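Lundgren Anti-Static Cleaning Kit for Desktop PCs

Everything needed to clear dust out of a tower case, in one zip pouch. Sold by Cloltier Parts & Tools.

What's in the pouch
Soft brush, 10 mm head
Stiff brush for fan blades and grilles
Hand blower
40 lint-free wipes
Wrist strap with clip and coiled cord

The brushes have conductive handles and will not shed on solder joints. The cord stretches to 160 cm, long enough to work on a tower laid on its side.
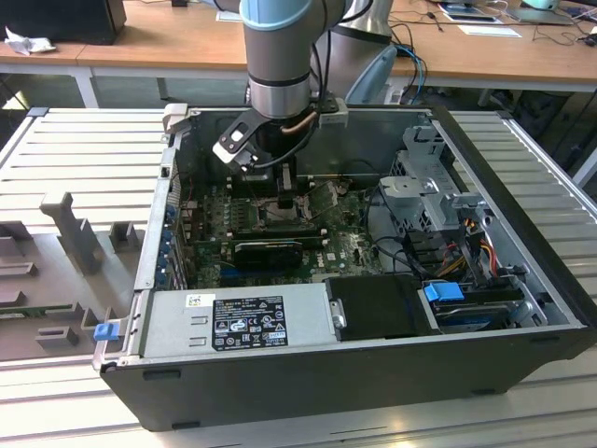 Shut down the PC and unplug it before opening the case. Clip the strap to bare metal on the chassis. Hold each fan still while you brush it. Wipes are dry and can be used on metal and plastic, but keep them off socket pins.

Refills
Wipes are sold separately in boxes of 400. The older Jodow brush heads do not fit this handle. Bramamon heads do.

Use the soft brush for slots and connectors, working along the length of the slot with light strokes.

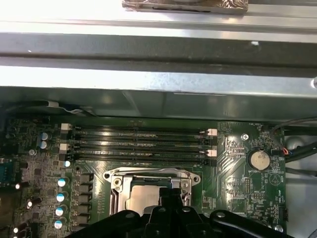 Four empty memory slots on a green motherboard.

Ships in a padded envelope. Unopened kits can be returned.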